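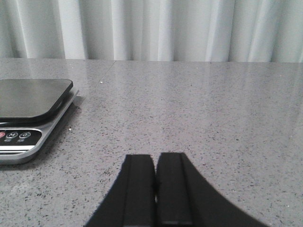 Scale at the left, gripper nearly closed over the counter.

Setting up a shared weighing station

1. Wipe the counter and the scale platform. Crumbs throw off small weights.
2. Press tare, then start the Tretero program. Leave the scale where it was taught - if it gets moved, teach the position again.
3. Let the arm run 19 portions, then check 2 by hand.

At Rumport the arm took over some 60 weighings a shift in October. The packers now do checks and labels, and they swap jobs at lunch. 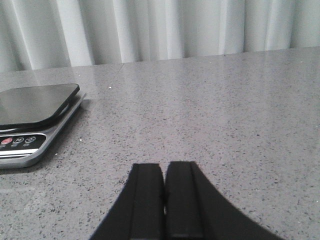
Ferreira wrote in to say the hand checks took longer than expected in the first week, and that packers should get paid time to learn them.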